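Open day at Hulex, anyone else go?

bendik_n
Posted 5 January 2018

Went over to the Hulex open day in Brallamville with my brother-in-law, who runs a small plumbing supply place and had been told this stuff would be sorting his returns within a couple of years. I'll say up front that I went in doubtful and came out doubtful.

You get a talk first, with slides. Then they walk you through to the back and you stand by the table while the arm does parts handling. They call the program Zolar. The fellow giving the talk, Ragnvald Aasen, was polite and took questions, but every question about speed got an answer about potential.

The job when our group got there was pipe fittings and a blue plate. White plastic tee on the plate, and the hand had hold of another white fitting, the kind with a metal threaded end. Fingers like a person's, more or less, wrapped right around it.

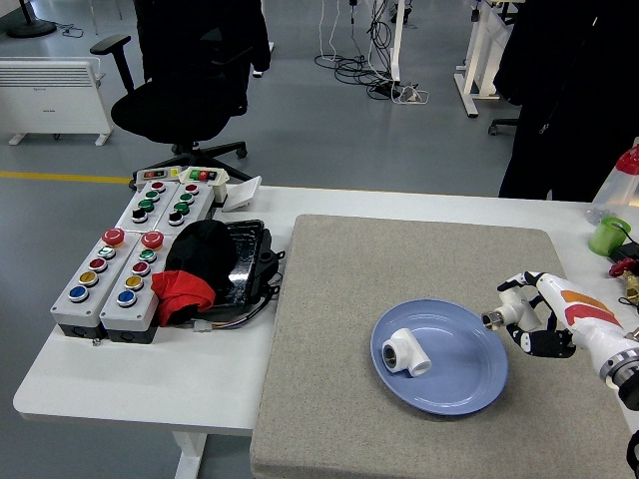
My brother-in-law asked why you'd want fingers at all for that. A two-jaw gripper and a tray with pockets in it would do fittings all day long. Aasen said the point was to handle things nobody had made a tray for. Fair enough, but then show me that — a bin of mixed returns, greasy, half of them still in the bag.

shirleyb
Reply

I was in the group after yours, I think. I liked it more than you did. The grip on the fitting looked careful to me, and those are awkward shapes, round at one end and threaded at the other. Did you ask about the button boxes on the left? All those reds and greens and yellows. I wanted to know if the hand was supposed to push them.

bendik_n
Reply

Didn't ask. There were four of them and we got moved along for coffee. If they're for the hand to practice on, great, let me see it push one.

midtbo_tools
Reply

I've been to 2 of these now, one at Midtbø in November and this one. Same talk both times. At Midtbø they had a sheet at the door saying 2288 picks, and I asked how many were dropped and how many were helped along by a person. The lady said she'd email me. Still waiting.

A number like that with nothing next to it is advertising.

Nermina P.
Reply

Disagree with most of this thread. It's an open day! You don't bring visitors in to see your failure log. I do packing line work and felt pad, plain plate, one part at a time is how you start with anything new. We did the same when we put in our labeler, and that took ages to get right too.

midtbo_tools
Reply

Your labeler company didn't tell the local paper it would replace the stock room, though. I'd have no complaint if they said "this is early." The flyer said "ready for your warehouse."

Nermina P.
Reply

OK, the flyer was bad. I'll give you the flyer.

shirleyb
Reply

Does anyone know if they take parts from visitors? I have a box of old brass valves I'd happily bring. Åsmund Wallin's name was on the sign-up page as the contact but I never got through on the phone.

bendik_n
Reply

Email him, he answers those. I asked if we could bring our own bin next time and he wrote back "possibly, depending on size." So I'm bringing a small one.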